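Table Setters and Water Pourers Wanted (Paid, Snacks Negotiable)

Trulley is looking for 20 people to spend an afternoon moving bottles and cups across a white table. You will pick things up, put them down, and pour water from one into the other. If you have ever been thirsty, you already have most of the training.

The setup is a white table, a pale wall and very little to distract you. Bring your own inner life.
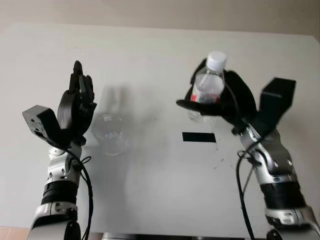

Clear bottle, white cap, red label. You will get to know the type.

Sessions last 4 hours with a proper break in the middle. We ask for steady hands and a reasonable tolerance for repetition. Last November one participant unscrewed a cap 127 times and came back the next day, so it can't be that bad. She did ask for a different chair — she got one.
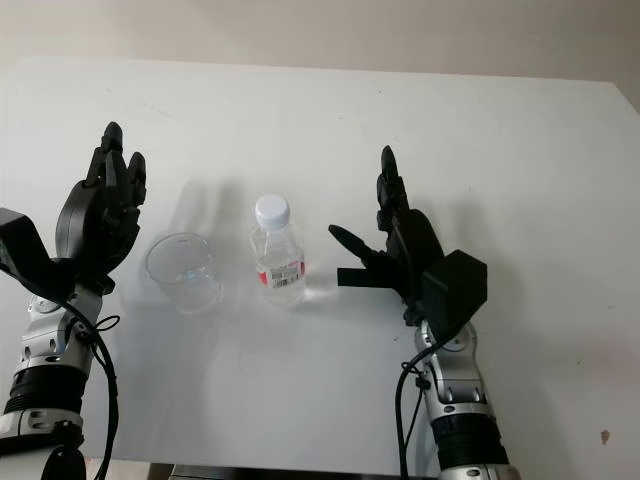

Clear cups are harder than they look. People misjudge the rim, mostly when they're chatting, so expect a practice round before we start keeping notes. Spills are fine. We own towels.

You should be 18 or over, able to stand or sit at a table for a while, and willing to leave rings and bracelets in a locker. No experience in catering is needed, and former waiters are asked not to show off.

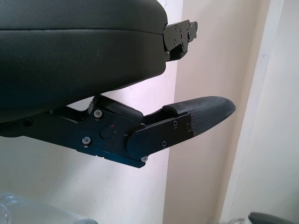

Pay is by the session, at the rate on the sign-up sheet, and bus fare to the Skondura building is covered if you keep the ticket. Parking is your own adventure.

To apply, send a few lines to Lamduan Jaidee at the Trulley front desk with the afternoons you can manage. Tell her which hand you pour with. Applications close Aug 23, 2018.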